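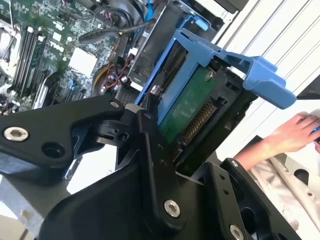

Project notebook, PC teardown cell
9 December 2024
Entry by Darren Ashworth. In the room: Alina, Cornel, Sebastian. Ataahua read this over and added two corrections, which I have worked in.

Goal for this block is still the drive task. The arm takes a 3.5-inch drive in its blue caddy, lines it up with the bay, pushes it home and lets go. Then the same thing backward. The processor and the memory come after that, and the club agreed in October that we would not start writing code for them until the drive task passes. I want to stick to that, even though Cornel has already made the fixture tray and would like to see it used.

Where we stand on scoring. The Stolville student round gives each team 60 minutes on the tower. Points for each part placed, points off for each time a person touches the case during a run. We count a touch during practice the same way the judges will. Sebastian keeps the sheet. Please don't fix it up afterward, even if the touch was only to move a cable.

Grasp on the caddy. We have gone back and forth on this since October. Two ways to hold it:

Across the rails. Strong hold, but the plastic frame has open sides and gives a little if we squeeze hard. Alina saw the drive sit crooked between the rails once at high force.
Near the lever end. Leaves the rails free to go into the bay, but the caddy can turn in the fingers when it meets the cage.

I am for the rails with low force. Alina is for starting on the rails and then letting go and pushing with closed fingers for the last part. Her way costs one more move but the fingers stay out of the cage. We will write it her way first and I will stop arguing until there are numbers.

Force setting: started too high, came down in steps. Settled value is in the config file with Alina's initials. Don't change it there. Make a copy. 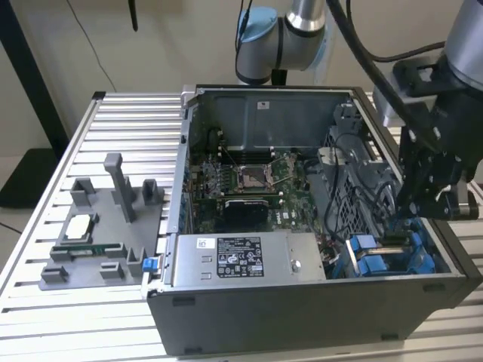
Case position matters more than we thought. The tower lies on its side and the code takes one corner of the case as its zero. If the case shifts on the rails even slightly, every pose after that is off by the same amount, and the insert fails at the mouth of the bay, where it looks like a grasp problem. We lost most of a session in October to this. Check the corner before blaming the gripper.

Cornel wants end stops bolted into the table grooves. I agree. He will draw them so they can be taken off when the case has to be turned around. Moldovan has T-nuts in the small size, so no need to order from farther away.

Cables. The black ones are the trouble. They loop over the board and hang by the drive cage, and they don't lie the same way after the case has been handled. The planner knows nothing about them. Options we talked through:

Tie them back. Easy, but Sebastian read the rules again and the case has to be used as handed over.
Come in from a steeper angle. Free, and the wrist still has room. Reach is tight with the second arm parked where it is now.
Use the wrist camera to look before each approach and pick between two paths. Best answer, most work.

We go with the steeper angle for now. Sebastian will try the camera check on saved pictures at home so it doesn't take time on the arm.

Parked arm. It needs a better home pose. Ataahua's first correction: the pose named "home_left" in the Jestero scripts is not the same as the one on the pendant, and the scripts win if they are started second. I have renamed the one on the pendant. If you have an old copy of the scripts, pull again before you run anything.

Ataahua's second correction: program 113 is the insert and 982 is the remove. I had them switched in my last entry. The numbers make no sense but they are in all the logs by now, so they stay.
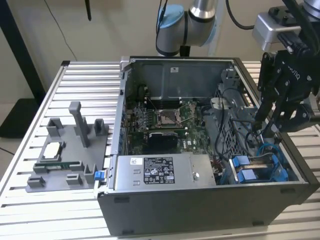 Fixture tray, notes for later. The pocket for the processor is on the left side of the plate and the long slot for the memory strip is in front. Cornel left clearance in the slot so the strip can be lifted straight up. I would like the tray to be fixed to the table in the same way as the case, with its own zero, so that moving one doesn't spoil the other. The tall post should stay where it is until we know the arm's path from the tray to the board. If it gets in the way we reprint.

The socket lever is a job of its own. It is a small part and a closed finger may be too wide to get under it. Alina suggests printed fingertips with a narrow nose. She has a drawing from the Etska workshop she went to and will bring it.

Safety, same as always but I am writing it down again: hands out of the case when the arm is live. One person on the stop button who is not also typing. If you need to hand over a caddy, say so out loud and wait for the answer.

To do
Cornel - end stops, drawing first
Alina - write the two-step push, bring the fingertip drawing
Sebastian - cable check on saved pictures, blank score sheet for the next block
Ataahua - go through the scripts for any other poses with two meanings
Darren - steeper approach for both programs, new park pose, clean up the log folder

Open question: do we test insert and remove as one run or as 2 separate runs? One run is closer to the real round. Separate runs make it easier to see what went wrong. Sebastian and I say separate until insert is steady. Cornel wants one run from the start. Left open, to be settled before anyone starts a new sheet.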